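Search stories, authors, issues

The Second Gripper

Dewanti Pelupessy had promised Skurnberg an answer by the end of the day, and at four she still had two grippers and one arm.

The Wiraline had gone first. It made 24 clean picks out of 30, and the brush was where it lost most of the others. It would close on the barrel, lift, and let the thing roll out.

"So we buy the other one," said Kwesi Appiah.

"We haven't run the other one."

He bolted it on while she cleared the fault log. The tubes were stiff and he swore at them under his breath. When he stepped back she sent the arm over the bin and stopped it there.

"My mother had a brush like that," he said. "She threw it at my brother."

"Did it break?"

"The brush? No."

Dewanti opened the sheet and typed the new gripper's name at the top of an empty column. The old one had taken her all of May to tune. She had not told Kwesi that she wanted it to win.

"Handle or barrel?" he asked.

"Let it choose."

She set the speed to 10 percent and put her hand near the stop button. Kwesi pulled up a chair. She pressed run.

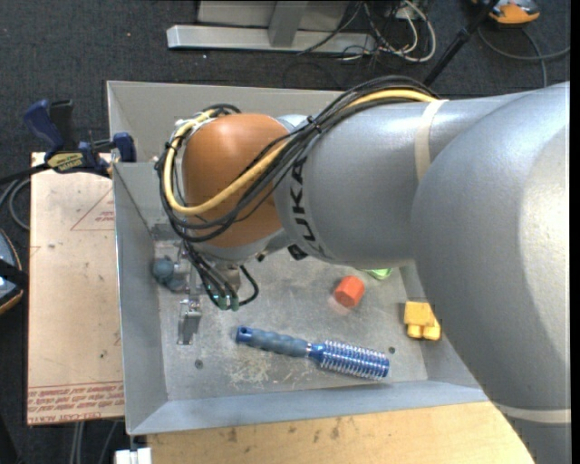
The arm over the bin, with the brush still to be picked.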